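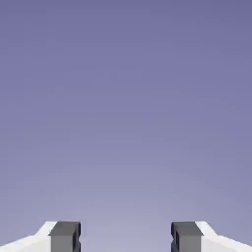 Fidel Barrientos

Premov Recorder: teach a gripper in simulation, save every run

Hi, I'm Fidel, and I make Premov, which is a small desktop program for recording demonstrations with a simulated two-finger gripper. You drive, it writes everything down, and you walk away with a folder of runs your policy can train on. I wrote the first version for myself one August when I was sick of stitching together log files by hand, and then a few people at Prarkidthorpe wanted a copy, and well, now it has a price and a page.

What you see when you start a new task is the wrist view with the fingers wide open and plain lavender behind them. I like starting there! It gives you a second to get a feel for the controls before you load in anything to grab. The wrist view is also the one most people end up training on, so it's the big one on your screen while you drive. You can add a side view or an overhead view from the Views menu and they'll be saved next to it.

What gets saved

Every run holds the camera views, the finger opening, the arm pose, your raw control input and the task sentence you typed in ("put the cup on the shelf", that kind of thing). It's all on one clock. If you've ever tried to line up video and joint logs afterward with two different ideas of what time it is, you know why I'm fussy about this.

Runs you mess up are saved too, in their own folder. Please don't delete them right away. I used to, and then I wanted a set of missed grasps for training a success checker and had to go and miss on purpose for an entire afternoon, which is harder than it sounds.

Driving it

A game controller works great. So does a 3D mouse, and the keyboard is fine if you're patient (I'm not). Left trigger closes the fingers, right trigger opens them, and there's a slow mode on the shoulder button for the last little bit before contact. Tap Start to begin a run, tap it again to end it, and press Back to throw the arm to its home pose and shuffle the objects. I can get through a short pick task pretty fast once my hands know it.

Background and lighting

The gradient is just the default. You can swap in your own room, change the light, or let Premov pick something new for each run. My habit is to record on the plain background first and re-render later with the Proltum add-on, which replays your saved motions with different colors and textures. One good run can be rendered up to 32 ways. I'd still rather have more real driving in the set than more paint jobs, so go easy on it.

The Jara starter set

Every license comes with Jara, my own collection of 3,000 recorded runs of picking, placing and stacking. Of those, 319 are marked as failures, with a note on what went wrong in each. Use it to check that your training code reads the files properly before you spend a week making your own.

What you need

A computer with a decent graphics card
16 GB of memory, more if you record extra views
A controller, 3D mouse or keyboard
Plenty of disk space, video adds up fast

License and updates

One license covers 2 computers, and you can move it whenever you like from the Account tab. Updates are free for the version you bought. Proltum is sold separately, and there's a trial of both that does everything except batch export.

Questions go straight to me through the contact form. If something looks off in a recording, attach the run folder and tell me which controller you were using, and I'll load it up and take a look.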